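Notes for my talk, Narstead reading circle, September 2, 2022
Shakuntala Chaudhary

Slide 1. Title
Good evening. Thank you for the invitation. My subject tonight is how a small library decides which books to keep. I will speak for 20 minutes, then we take questions. (Speak slowly. Drink water first.)

Slide 2. The shelves in Cisano
When I began to work in Cisano, the catalog had 2226 titles. The shelves were full, and new books were lying on top of the old ones. Readers told me they could not find anything. I believed them, as I also could not find anything.

Slide 3. What we asked
For every book we wrote down when it was last borrowed, and if the next library, in Trnka, has a copy. Please do not read the whole table on the slide. Look only at the last column.
A book with no loan in ten years is not always a bad book. We kept the local histories and almost all poetry. Old travel guides were an easy decision.

Slide 4. Shelves
(Pause, change of subject.) Now a few words about the furniture. A long shelf full of heavy books can bend with time, and then the books lean. Ask a carpenter before you buy, and measure your tallest atlas.

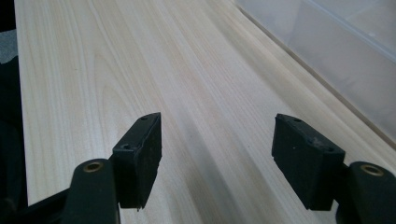

Slide 4: a long board in pale wood.

We put the large art books low, where children can open them on the floor. The novels went to eye level. This was a wish of the readers and I was against it at first. I was wrong.

Slide 5. Where the books went
More than 400 books left the library in August. Many went to the school in Savon, and the rest we sold at the door for small coins. One man bought back a cookbook which he himself had given to us. (Wait for laughing, if it comes.)

Slide 6. What I would do differently
I would tell the readers earlier. Two families were upset about the donated books of a grandfather, and they had good reason. Now we put the list on the wall one month before.

Slide 7. Questions
Leave this slide on. If there are no questions, ask them which book they would never give away.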